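Deltard Demonstration Collection: Frequently Asked Questions

Maintained by Uriel Acuña. Last revised in March. Questions that are not covered on this page go to the collection channel.

General

What is an episode?
One continuous recording of one attempt at one task. It starts when the operator presses the left pedal and stops when the operator presses it again. Everything between the two presses is kept, including pauses.

What is a session?
A run of episodes on one station, by one operator, with one task sheet. A session is capped at 30 episodes. If you reach the cap and there is time left in your slot, close the session and open a new one. The cap keeps the upload bundles small enough to check on the same day.

What is the difference between Drirlow and Jin?
Drirlow is the recorder. It runs on the station computer and writes the episode files. Jin is the review tool. It reads the files after upload and holds the labels. You can't relabel an episode in Drirlow once the session is closed, and you can't record from Jin.

Do I need to know how the model is trained?
No. You need to know the task sheet and the labels. People who want the training details can read the Gammont notes, which cover the policy side.

Before recording

How often is the wrist camera checked?
At the start of each session, and again after any contact hard enough to trigger a stop. Run the camera check in Drirlow and compare the overlay with the stored outline of the fingers. If the outline is off by more than 2 pixels on either finger, don't record. File a mount ticket and move to another station.

Can I clean the lens during a session?
Yes, between episodes. Use the cloth in the station drawer. Run the camera check again afterward, as wiping can turn the housing slightly.

How long does the arm need to warm up?
Run the warm-up motion for 8 minutes if the arm has been off overnight. Skip it if the previous operator closed a session within the last hour.

Who decides the starting layout?
The task sheet. Some sheets give a fixed layout and some give a region for each object. Where a region is given, vary the placement inside it from episode to episode. Operators tend to drift toward the same comfortable spot after the first few resets. If you notice this, use the layout button in Drirlow, which picks a placement at random.

Recording

How fast should I move?
At the speed you would use for a fragile object, and keep that speed through the whole episode. Fast approaches followed by long corrections at the end are difficult to learn from. So are episodes where the operator stops in midair to think. Plan the motion before you press the pedal.

What if I miss the first grasp?
Back off, realign and try again in the same episode. Label it "recovered." Recoveries are useful and should not be deleted. The limit is 2 retries. After that, end the episode and label it "failed."

Should I miss on purpose to produce recoveries?
Only when the sheet says so. Staged misses look different from real ones, and we collect them under a separate task code.

An object fell off the table. What now?
End the episode, label it "dropped," and stop the arm before reaching for anything. Inspect the object. If it is cracked or the label has torn, take it out of the set and note the change in the session log.

Can the fingers hide the object from the camera?
For a short time, yes. This is normal during the final approach. An episode is a problem if the target is hidden from the first moment to the last, as the model then has nothing to connect the motion to. Start from a pose where the target is in view.

Can I rest my hand on the table during an episode?
No. Hands, sleeves and cups stay outside the rails until the episode has ended.

Objects and views

Why are there objects on the table that are not part of the task?
They are distractors. A model trained only on a bare table with one object often fails when a second object appears. Leave distractors where the layout puts them. If the arm brushes one, keep recording and add the "contact" tag.

Are clear and tinted containers handled differently?
The motion is the same. The review is stricter. Light passes through these containers and their edges are harder to locate, so reviewers check that the grasp point is visible in at least part of the approach.

What does a usable wrist view look like?
Both fingers should be visible, with open table ahead of them and the upright objects clear of the fingertips. Objects at the side may be partly out of view. Rails, cables and floor in the background are acceptable and are not cropped.

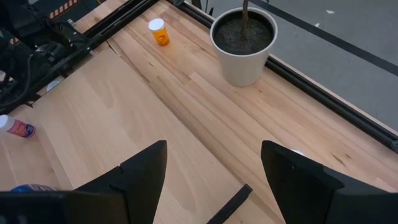 Wrist view over the tabletop, with the orange pill bottle and the white plant pot beyond the fingers.

Do objects lying on their side count as misplaced?
Not unless the sheet asks for upright. A bottle on its side is a valid distractor and, on some sheets, a valid target. Stand it up only during a reset.

Does the plant stem have to be fully in view?
No. Tall objects run out of the top of the wrist view at most arm heights. The pot is the part that matters for placement.

Do shadows matter?
Soft shadows are fine. Don't move the lamps to get rid of them. Report a lamp that flickers, and stop the session until it has been replaced.

After recording

When should I upload?
At the end of each session. Bundles left on a station are moved automatically on Friday at 6 p.m., but they go to the back of the review queue.

Can I delete a bad episode?
No. Label it and leave it. Deletion is done in Jin by a reviewer, and the episode number is not reused.

Why was my episode rejected when the task succeeded?
The usual causes are a wrong task code, a pedal pressed late so that the approach is missing, or dropped video from the wrist camera. The reason is listed in Jin under the episode number. If you disagree, reply there and a second reviewer will look at it.

Where do I report an error on this page?
In the collection channel, with the text of the question. Corrections are made at the next revision.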